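Plevembridge Grip Code

The Plevembridge Grip Code is a set of working rules for recording and checking grasps made with two-fingered grippers, whether hand-held or fitted to a robot arm. It was drawn up in the Plevembridge workshops by Iresha Kanagaratnam, and runs to 16 rules in its present form. The first draft had 273, a good many of them concerning tea.

The rules fall under two headings, Bunda (the object) and Batton (the tool), named after the benches at which they were first tried. A third heading, Ritchie, was set aside for storage and remains empty.
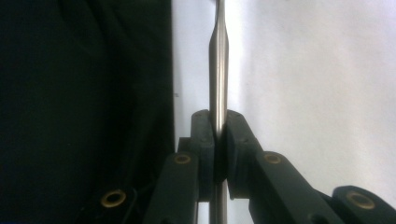

Rule 5 deals with round stock, and is the one most often broken. It asks that a bar or rod be held on a length of even thickness, clear of any step or taper, with a pad on each side. On a rod with a slimmer upper end, such as the polished one shown, the pads go below the shoulder, on the wider part. Operators new to the work tend to grip on the taper, where the pads meet the metal at an angle and the rod is free to creep. The code calls this 'optimistic holding' and allows no marks for it.

Shiny objects have a rule of their own. Rule 9 asks for a plain background and a note of any strong highlight, as software has been known to take a bright stripe for an edge – and to be very sure of itself.

Compliance is voluntary. A revision each May is provided for, and five have so far been issued, the latest correcting the spelling of 'gripper'.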